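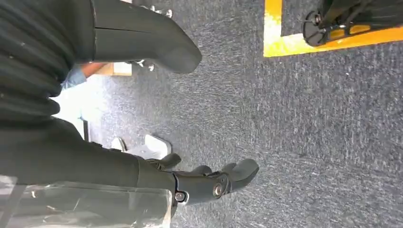
3. Setting and methods

3.1 The building

The study was carried out in the public library at Brirnton, a two-storey building with a lending floor at street level and a study floor above it. The study floor is one long room with a smaller room at each end. Before the refit the long room had bare vinyl on the floor and the two end rooms were already carpeted. The refit put carpet throughout the upper floor and left the lending floor as it was, which gave us a part of the same building where nothing had changed.

The carpet is a dark grey with a speckle in it (Figure 2). The library chose the colour to hide wear near the stairs, and we had no part in that choice. Shelving, desks and lighting stayed in place. The chairs in the long room were given new felt pads in the same week as the carpet was laid, and we cannot separate the effect of the pads from the effect of the carpet. We return to this in Section 5.

3.2 Sound readings

Sound levels were logged at fixed points on both floors, with the meters set at the height of a seated reader's ear. The same points were used before and after the refit. Each logging period ran from opening to closing, and we left out days when the library held an event upstairs. The meters were checked against a reference source at the start and end of each period by Emlyn Kemeys. One meter on the lending floor drifted during the first period and its readings were dropped.

We kept two measures from the logs. The first was the average level over each hour. The second was a count of short peaks, by which we mean any sound that rose clearly above the level of the minute before it. Staff had told us that readers complained far more often about footsteps, dropped books and chairs being pulled out than about steady noise such as the heating. An hourly average hides most of these sounds.

3.3 Reader survey

A paper form was left on the desks of the study floor and handed back at the enquiry desk. It asked how often the reader came in, what they had come to do, how noisy they found the room, and which sounds had bothered them that day. A space was left at the end for comments. We gave out 600 forms over the two periods and had 202 back in a state that could be used. Forms with no answer to the noise question were set aside, as were those filled in by readers who said they had only passed through the room.

The wording was the same in both periods. The form made no mention of the floor. We wanted to know whether readers would bring it up themselves, and a direct question would have made that impossible to tell. The second period closed in January 2019, when the library was busier than usual with students revising. Section 4.3 compares like hours with like to allow for this, though it does so only in part.

3.4 Interviews

Bhavana Pillai and Jussara Caldeira interviewed 17 people, made up of regular readers and members of staff. Readers were found through a tick box on the survey form. Most of the talks took place in one of the end rooms and lasted no longer than 27 minutes. Notes were typed up the same day and sent back to the person interviewed, who could correct or remove anything. Two readers asked for small changes and one member of staff withdrew a remark about opening hours.

Comments from the forms and the interviews were sorted together. Nisha Pathak and Ravinder Doucette each read the full set and marked every passage that dealt with sound, with walking or with moving furniture. Where they disagreed the passage was read again by a third member of the group. The largest source of disagreement was the word "quiet", which some readers used for low sound and others for a room with few people in it. We coded these uses separately, and passages that could be read either way were left out of the counts in Table 3.

Cleaning staff were not interviewed in the first period. They were added in the second, after a reader raised the noise of the vacuum cleaner in the hour before closing, so there is no earlier set of answers to compare theirs with.

Figure 2. Floor covering, upper floor.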